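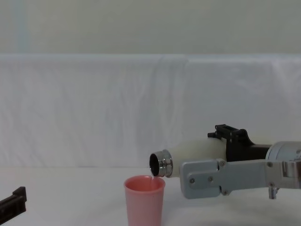
Questions I get about the Stekstead trail

I walk the Stekstead trail every March and people write to me about it all year, so I've put my usual answers on one page. Last updated 2024-08-22.

How much water should I carry?

More than you'd like to! I take two full bottles from Lasano and drink one before the ridge. There's a tap at the Paewai hut, but it gets shut off when the nights are cold, so don't plan your day on it.

Can I do the whole thing in one day?

You can if you start before sunup. I did it that way once and spent the last hour staring at my boots. These days I stop at Paewai for the night and have a much better time (and a hot supper).

Is it steep?

The first part isn't. After the footbridge you climb 900 feet, and most of that comes in one long grind through the pines. Poles help a lot on the way down - my knees won't go without them now.

Do I need to book the hut?

Yes, and early. It has 8 bunks and they go fast on holidays. If it's full, the campground at Katden is fine, just a bit noisy near the road.

Are dogs allowed?

On a leash, as far as the hut. Past that you're in sheep country and they'll be turned back at the gate. I leave mine with my sister and get the cold shoulder for a day after.

What do you eat up there?

Noodles, cheese, hard crackers, and way too many raisins. I also bring a little tub of powdered lemonade, and a plastic cup to mix it in, as I can't stand the taste it leaves in a bottle.

Is there phone signal?

At Lasano, yes. After that I get one bar on top of the ridge and then nothing until Katden. Download your map before you leave home.

Where do I park?

Behind the old school in Lasano. The lot by the trailhead floods.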